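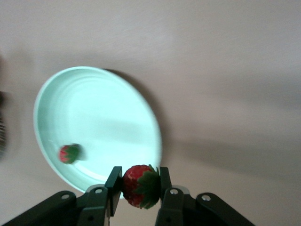
How a Robot Hand Picks Up Soft Things

Pick up a strawberry. You probably did it without thinking. Your fingers closed, felt the berry, and stopped before it got squashed. A robot has to be given every part of that job, one piece at a time.

This page explains how a small robot hand works. The one we use as our model was built at Seltetari, a shared workshop where families can use the tools on weekends. It is called Grusto. Xiomara Achterberg designed it and wrote the first set of instructions with the kids in her Saturday group.

What is a gripper?

A robot's hand is called a gripper. It does not need five fingers. Grusto has two, and they face each other. When they move together, they squeeze. When they move apart, they let go.

Each finger is held by two bars called links. There is an inner link and a longer outer link. The links are joined to the other parts with screws, and the screws work like the pin in a door hinge. The bar can swing, but it can't come off.

Why use two links for one finger? Try this. Hold your arm straight out with your palm facing sideways, then swing your arm. Your palm turns as your arm turns. A finger on only one link would do the same thing, and the two fingertips would meet at a slant. With two links side by side, the finger stays facing the same way the whole time it moves. Engineers call this a parallel linkage.

What makes it move?

Under the links is a motor called a servo. A servo can turn to an exact spot and stay there. Two gears share the work, so when the left side swings in, the right side swings in too.

Grusto's gears have 19 teeth each. Having the same number matters. If one gear had 14 teeth and the other had 19, one finger would get to the middle first and push the berry sideways.

How hard should it squeeze?

This was the slow part of the build. Too little squeeze and the berry slips out. Too much and you have jam.

The group started with grapes, then moved on to strawberries. A strawberry is harder because it is wide at one end and pointed at the other, and the leaves bend when you press on them. The program closes the fingers a little, checks how hard the motor is working, and closes them a little more. When the motor has to push harder than a set amount, it stops.

How does it know where the berry is?

Grusto has a small camera near its wrist, so the camera goes wherever the hand goes. The group took 758 pictures of fruit on plates and used them to teach the computer what a strawberry looks like. Some of the pictures were blurry. They kept a few of those, because a moving camera often takes blurry pictures.

Try it yourself

You can make a linkage out of cardboard. Ask an adult to help with the holes.

You will need four cardboard strips, a cardboard base, two cardboard fingers, and eight paper fasteners.

Fasten two strips to the left side of the base, a little apart. Join the tops of both strips to one finger. Do the same on the right side. Now swing the strips in and watch the fingers. They should stay straight – if one tilts, check that your strips are the same length from hole to hole.

Words to know

Gripper: the part of a robot that holds things.
Link: a stiff bar that joins two moving parts.
Pivot: the point a link turns around.
Servo: a motor that can turn to an exact spot and hold it.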